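Kestitz Robotics Club: Frequently Asked Questions
Updated Aug 29, 2021

What does the club work on?
Members program a single arm to pick up everyday objects. The current project, Pranden, covers groceries and packaged snacks.
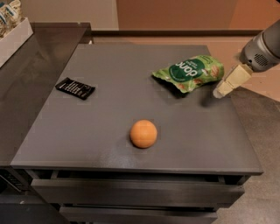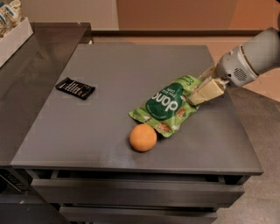

Do I need to know how to code?
Basic Python is enough. Beatriz Figueiredo runs a refresher over the first 2 meetings of each term.

Why use snack bags?
A bag changes shape when gripped and a fruit does not. The same grasp settings seldom suit both. Teams log each attempt with the object type, approach angle and grip force.

How large are the teams?
Up to four members. There are 13 places per term.

When is the competition?
The Duviria Cup is held in May. Each team gets seven minutes on the arm, setup included. Dropped objects may be retried within that time.

Can I work on the arm alone?
No. A second trained member must be within reach of the stop button.

Who do I contact?
Siiri Eskola for membership. Raquel Mota for arm bookings and faults.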